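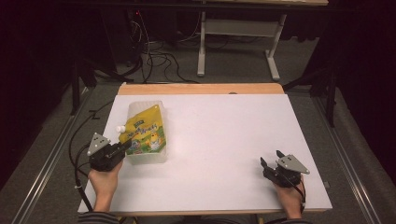
The Tub, the Pouch and the Great Snack Reckoning

I own too many plastic tubs. I've known this for years, the way you know about a squeaky stair, and I'd made my peace with it until one August morning when I opened the cabinet over the fridge and a lid came down and hit me on the bridge of the nose. It left a mark! I went to the store with a small curved bruise between my eyebrows and had to buy bananas like that.

So this is a story about tubs, and also about pouches, by which I mean those squeezable things with a spout and a cap, usually in a color you could see from the moon, often with some cartoon creature grinning near the bottom. If you have a kid in your life, or a bad habit of skipping breakfast, you've got some. They don't stack. They don't stand up once there's a dent in them. Put two in a drawer and they slide over each other like fish.

My pouches had been living all over the place. There were some in the pantry, in the box they came in, with the perforated front torn down the wrong side. There were some in the car. One was in my winter coat, and I found it in the fall, which tells you how long it had been waiting for me (I did not eat it, please don't write in).

The fix, when I finally got to it, was a frosted tub. One pouch-sized tub, rounded corners, cloudy enough to hide the crumbs and clear enough that a yellow pouch still glows through it like a night-light. I have spent real money on real organizing products over the years, and the thing that changed my kitchen was a tub I already had, and I'd been keeping rubber bands in it.

I should back up, though, and tell you about the board.

My table is light wood and it shows everything. Rings, pen, the ghost of a beet. A few years ago I bought a big white board to go over the top of it, just a plain rectangle, from a place called Drirken that sells shop fixtures and will let regular people wander in if they look like they mean business. It covers nearly the whole table. I bought it for rolling out pie dough, and I have rolled out exactly one pie on it. What I use it for is sorting.

Anything I need to sort goes on the white board, and I can't explain why it works as well as it does. I've tried sorting on the bare table and on the bed and on the floor, and on the floor I end up sitting down and reading an old magazine. On the white board every object looks like evidence. You set down a pouch and there it is, a pouch, bright as anything, and you have to decide what to do about it. A tablecloth lets you off the hook.

So out came the board, and out came every tub in the house, and every lid, and then every snack that was small enough to get lost.

I am going to be straight with you about the lids. I had 30 lids. I know because I stacked them up on the board in a tower and then, obviously, I had to know. I didn't count the tubs, out of self-respect, but there were fewer tubs than lids by a distance that made me want to lie down. Where do the tubs go? I've asked friends and they all have the same problem, which ought to be mathematically impossible. Somewhere there has to be a person with no lids at all and a cabinet full of orphaned bottoms, and I would love to meet that person and make a trade.

Matching takes longer than you'd expect. I found that the trick is to start with the lid and go looking for the tub, and to be ruthless about "almost." Almost is how you end up with soup in your bag. If a lid clicks on three corners and pops off the fourth, it goes. I put a grocery sack on the chair next to me and by lunchtime it was full of almosts.

Then the sniff test. I hold the tub up to my face and if it smells like onions from a previous administration, it moves out of the kitchen and into the hall closet to hold batteries. Batteries don't mind.

What I had left after all that was a decent family of tubs, mostly the frosted kind, and I'd like to say a word for frosted. I used to be a clear-plastic person. I had that dream, you know the one, from the catalogs, the pantry where everything is lined up in crystal boxes with the pasta at perfect attention. A Lindalano catalog comes to my house every season even though I've bought from them a single time, and I still read it in the bathtub like a novel. But clear plastic stays clear for a week and a half. After that it's scratched and smeary and you can see every fingerprint you ever made. Frosted starts out looking a little foggy and just stays that way. You can wash it with the rough side of the sponge and it won't hold a grudge.

It's kinder to what's inside, too. A loud pouch in a clear box is still a loud pouch. Put it in a frosted tub and the green and white graphics and the dark lettering go soft on you, and the cartoon settles down, and you have a cabinet you can open before coffee.

Now, the actual method, because my sister-in-law asked me for it and I sent her a text so long it arrived in pieces.

I lay the pouch down flat. I know everybody wants to stand them up, and there are racks for this, and I bought one, a little wire chute from Wieczorek that was supposed to feed the pouches forward one after another. It worked great as long as every pouch was the same brand and full to the top and I never bumped the shelf. Lying down, a pouch can be any shape it wants. I point the spout toward one short end of the tub and I keep it that way every time, so my hand knows which end is the cap when I'm grabbing one in the dark of a cabinet with somebody yelling about shoes.

Each tub gets one kind of thing. Pouches with pouches, crackers with crackers. I did try mixing them, back at the start, a sort of "lunch kit" arrangement with a little of everything in each tub, and I thought I was a genius for the better part of a month. What happened was that everyone took out the good thing and put the tub back. I had a shelf of tubs with raisins in them.

The tubs sit in a row on the second shelf, low enough for short people. When one's empty it goes on the counter, and the empty tub on the counter is the shopping list. I don't write anything down anymore! I walk past, I see a tub, I know.

The part I didn't see coming was how much I'd like the sorting itself. I'd been dreading it since roughly the invention of plastic. But there's a rhythm to it once you get going. You pick a thing up, you look at it, you slide a tub over, in it goes, you reach for the next one. Both hands get busy, one steadying the tub and the other already off after something else. I had the radio on and then at some point I noticed it had gone to static, and I hadn't gotten up to fix it. I used to feel that way shelling peas with my grandmother on the porch, and I hadn't thought of those peas in years.

I'll also tell you what didn't work, since magazine stories about cabinets tend to skip that bit.

Labels didn't work. I own a label maker, a Berklow, heavy as a brick, and I adore it, and I made a label for every tub in a nice plain font. Within days the cracker tub had granola bars in it and the label sat there lying to everyone. With frosted plastic you can make out the color of what's inside, and that's all the label my household will ever read.

Nesting didn't work either. Tubs stacked inside tubs inside tubs look wonderful and save a ton of space, and then they suck themselves together in the humid months and you need two adults and warm water to get one loose. I store mine with the lids on now, empty or full. It takes up more room. I gave away a fondue set to make the room, and I've missed it once.

And the "one in, one out" rule, where you let go of a tub for every new one that comes home? I lasted until the next time somebody sent me away from dinner with leftovers. It's a lovely idea for people who have unfriendly relatives.

I did 5 shelves in the end, because once the board was out I couldn't stop. The spices went across it, and the tea, and then a drawer I'd been calling the tool drawer that held one tool. At the very back of the tea shelf was a raffle ticket, number 2293, pink, from a raffle I can't remember entering. I've tucked it in the frosted tub with the rubber bands, which had to go somewhere after I evicted them. If you were running a raffle and you've been calling out 2293 this whole time, I'm so sorry, I was behind the chamomile.

The board is still on the table, by the way. I keep meaning to put it away and then something turns up that wants sorting. Last night it was buttons.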